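The Woman Who Opens Old Controllers

Wed 3 August

The repair corner of Pamska is at the end of the shop, behind the shelves with the second-hand games. To reach it you go past a glass cabinet, then a curtain which is never closed. The owner works there from ten in the morning, and she prefers that visitors come before lunch, when the light from the yard falls on her table.

She started the shop in Gondthorpe with a partner who later moved away. At first they sold only used games. The repairs came because customers kept asking. "They came to buy a game, and then they said, my stick goes to the left by itself, do you know somebody?" she remembers. "After one winter of this I bought screwdrivers."

Today controllers are the bigger part of her work. She writes every job in a school notebook with a number, and the last number in it when we met was 1063. Consoles go in another notebook. She does not accept telephones, although people ask for this also.

What breaks most often? She does not need to think about it. "The stick. Always the stick. The buttons can be dirty for years and they still work. But the stick has small parts which rub on each other every time you move it, and some people play four hours every evening."

The customers call it drift. The player takes the thumb away, and the figure in the game continues walking. Many try to clean it at home with a cotton bud and alcohol, and she has nothing against this. "If it helps you for a month, good, you have a month. Only please let it dry, and please don't use the oil for the bicycle. I had the oil two times in July."

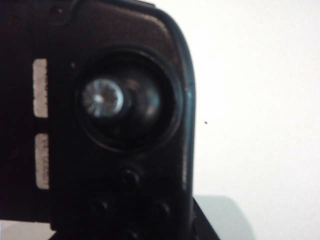 A black controller with its pale thumbstick cap. The starburst of fine lines catches the light.

Her attention goes to the cap before anything else. She turns it slowly with one finger and listens. A cap which is worn smooth makes the player press harder, she explains, and pressing harder is bad for everything under it. For this reason she often changes a cap even when the customer did not complain. She keeps spare ones in a box for fishing hooks, in black, gray and white, with some shiny ones for the younger customers.

"Parents want it should look the same as before," she says. "The children want it should look different. I ask who is paying, and then I ask the child anyway."

Most of the spare parts come from Lahlou, a small wholesaler that she found after several bad orders from other places. She buys sticks in bags of 60. From every new bag she takes a few, puts them in a test controller and looks at the numbers on the computer. One time she sent back a whole delivery, nearly 300 pieces. The wholesaler was not happy, but the next delivery was good and they are still working together.

I asked whether a repair is still worth the money, when a new controller is so easy to order. She was quiet for a moment. For the cheapest models she tells people no, and she shows them the price of her hour so they can calculate alone. For a good controller she charges 24 for one stick, with the cleaning of the well around it included. "There is always something in there. Crumbs, skin, hair from the cat. I clean it also if they say it's not necessary."

Stickers are a more difficult subject. People put labels on their controllers, with names or numbers, and with time the glue becomes soft and dirty. Her rule is that she does not remove a label without asking. A man once shouted at her about a strip of tape – his brother had written on it, and he wanted it to stay there. She keeps this in mind whenever a controller arrives with something glued on it.

In the autumn she will give an evening course at Skokik, the youth club across the river. The participants will open one controller each, clean it and close it again. Soldering is for the second evening. She has already put aside the broken ones for practice, and she is looking for more, any brand, with or without battery cover. They can be left at the counter of Pamska during opening hours.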